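9/19/24

By Melquiades Zepeda

**The Bean Pot That Ate My Weekend**

I came to beans late. I grew up in a house where they came out of a can, got rinsed under the tap, and went into chili, and I was perfectly happy with that for most of my life. Then my neighbor Ekow handed me a paper sack of dried pintos over the fence and told me to cook them with nothing but an onion and salt. I thought he was kidding. Four hours later I was standing at the stove eating them out of the pot with a wooden spoon, and I've been kind of insufferable about it ever since.

So when a baker in Rondstead named Gaëtan Delorme started holding bean suppers in his shop one night a month, I was on the list before my sister had finished telling me about it. Gaëtan bakes bread six days a week, and his oven holds its heat long after the last loaf comes out. He'd been letting all that heat go to waste (his words, and he looked truly pained saying them), so he bought a few big clay pots and started filling them with beans at closing time. They sit in there overnight, lids on, and by morning the whole shop smells like bay leaf and garlic.

The first supper had 20 people at it. The one I went to had 72, squeezed along benches with their elbows in each other's bowls, and there was a wait for seats by the door.

You get a bowl, a heel of bread and a choice of three things to put on top. I had white beans with a spoonful of chopped parsley, lemon peel and raw garlic, and I would eat that every night until somebody stopped me. The man across from me had gone for pickled peppers and then, on his second trip, for both. By the third trip he had given up on the bowl and was wiping out a serving dish with his bread — I respected it deeply.

I asked Gaëtan about soaking, because people get heated about soaking. He does it, but only with older beans, and he salts the water. He salts early, too, right when the pot goes in. I was always told that salt keeps the skins tough, and I have been faithfully salting at the end like a good boy. I tried his way at home with a pound of navy beans and they came out creamy all the way through, with hardly a split skin in the pot. I felt a little robbed, to be frank!

His other rule is to keep the heat low. The oven is down near 300 degrees when the pots go in and it only falls from there. At home I set mine to 300, bring the pot to a simmer on the stove first, then slide it in with the lid on and leave it for two hours before I even peek. Check that the beans are still under water. If they aren't, add some from the kettle, hot, and put the lid back. Cook until five beans in a row are soft, because one soft bean will lie to you. 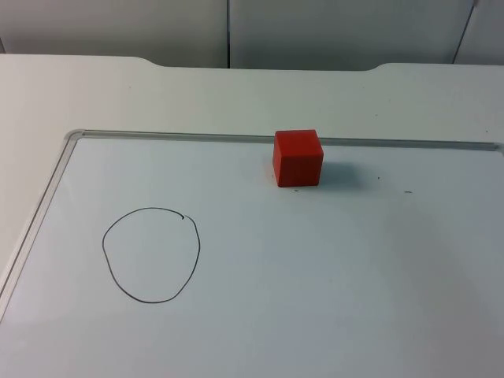

Words by Melquiades Zepeda

The broth is where I really lost my head. I used to pour it down the sink. Now I save it in jars and use it for rice, for thinning out soup, for poaching eggs on a Sunday when there's stale bread to put under them. Gaëtan's favorite is to warm it with a little olive oil and drink it from a mug at five in the morning while the first dough is proofing. I've tried that as well, though at a much more reasonable hour, and it's lovely with black pepper.

You do want decent beans. The ones at the back of my cupboard turned out to be older than my car, and no amount of simmering could save them. Buy from somewhere that sells a lot of them, and buy small bags.

The October supper will be black beans with orange and a smoked ham hock, plus a meatless pot for those who'd like one. I've already put my name down. I'm bringing Ekow, who claims his are better, and I'm sitting between the two of them with my mouth full.

**More from Food**

Khondokar's Lentils, Two Ways
A Slow Morning at the Vasska Tea Counter
What to Do With 132 Green Tomatoes
Cornbread for People Who Argue About Cornbread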